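The Last Honest Meter in Irncombe

I took 31 cab rides in Irncombe in one month, and I don't even like cabs. I get carsick in the back, I never know whether to talk, and I always over-tip out of nerves. But the city council was getting ready to vote on new rules for taxis and ride-hailing apps, and my editor wanted somebody to go find out what the people doing the driving thought about it. So off I went, with a notebook and a bag of ginger candy.

The quick version of the fight goes like this. Irncombe has 808 licensed cabs, painted that mustard color everybody complains about and would miss terribly. It also has Parnari, the app that arrived four years ago and now seems to be behind every second car idling outside the train station. The cabs have meters, a fixed fare card and a written test that covers every street down to the cul-de-sacs. Parnari drivers have a phone mount. The council's plan would bring the two closer together: a shared license, a cap on surge pricing, and a city permit that costs 700 dollars a year no matter whose logo is on your door.

That last part is where the shouting started.

My first real conversation was with Dindo Lacson, who has driven a cab for most of his adult life and keeps the fare card laminated on the back of his seat with two versions of it, the current one and the one from when he started. He likes people to compare. He pays more than the proposed permit already, once you add up his plate, his inspection and his roof light, so he thinks 700 is a bargain and he isn't shy about it. "They want my customers, they can have my paperwork too," he told me, somewhere on the ring road, while I stared hard at the horizon and chewed ginger.

I liked him a lot. I also noticed he took the long way round, though he swore it was the bridge work (it was, I checked later, sorry Dindo).
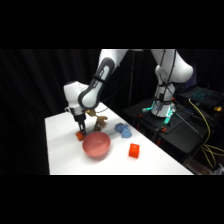

What the app drivers say

Cường Cao drives for Parnari four evenings a week and does bookkeeping for a tile shop during the day. He picked me up in a very clean gray hatchback and we ended up parked behind a bakery for an hour with the engine off, talking about the permit. He'd done the math on a napkin and then, being a bookkeeper, done it again on a spreadsheet. Last year he cleared 3060 dollars from driving after gas, tires and insurance. Take 700 off that and you can see why he's annoyed!

His suggestion is a part-timer's permit at 400, for anyone driving under a certain number of hours. It sounds so sensible that I assumed the council must have thought of it, and they had, and they dropped it back in March after the cab association pointed out that you'd need some way of checking the hours. Parnari has all that data, of course. Parnari would prefer to keep it.

I asked the company about this. I got a very friendly email saying it "looks forward to continued dialogue with the city," and then a second very friendly email saying the same thing in a different order.

The surge cap bothers Cường less than I'd expected. Double fares on a rainy night sound great until you learn how many riders cancel when they see the price, and a canceled ride pays him next to nothing. What he does mind is the rule about waiting areas. App cars would have to queue in marked bays, which in the center of town means the lot on Costache Street, a good ten minutes' walk from any restaurant people go to.
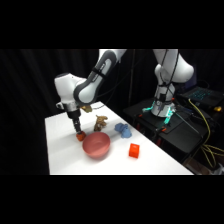 Costache Street deserves its own paragraph, so I spent an evening there. It's a long thin lot beside the old bus depot, with one working light and a vending machine that sells nothing but iced tea, and the council map shows it holding every app car in the center at peak hours. I stood in it with the map and tried to make that work. The planners' drawing has the cars going in one at a time, each one set down neatly in its bay, and I suppose if you had a crane lowering them into place, you might manage it. Human beings in hatchbacks need to open their doors. The drivers I met there had already worked out their own arrangement, where the first one in parks nose to the wall and agrees not to be in a hurry.

Over in Takurdale, half an hour up the valley, they went through all of this already. They put in one license for everybody, kept the surge cap, and let app drivers wait anywhere a delivery van could wait. I rode around up there for two days asking people how it was going. Mostly they shrugged. One cab driver said his airport trips had come back. An app driver said she'd quit and then started again when her hours got cut at the hospital laundry. A woman at the stand outside the library told me her fare home used to swing all over the place and now it didn't, and that was all she'd ever wanted out of the thing.

I asked Dindo whether he'd accept the Takurdale rules. He thought it over for three red lights. The single license, yes. The cap, yes. Waiting anywhere, absolutely not – he's spent years getting to the front of the station line and he isn't going to watch somebody pull up on the curb ahead of him with their hazards on. Then I put the same question to Cường, who'd take the waiting rule tomorrow and would grumble his way through the rest if the 400 permit came back.

They've never met, by the way. I offered to buy them both lunch. Dindo said he'd come if it was near the station, and Cường said he'd have to check the parking.

The council votes at the end of September 2022, in the upstairs chamber, with public comments first. Sign-up for those is at the front desk, and each speaker gets two minutes. I'll be there. I'm planning to walk.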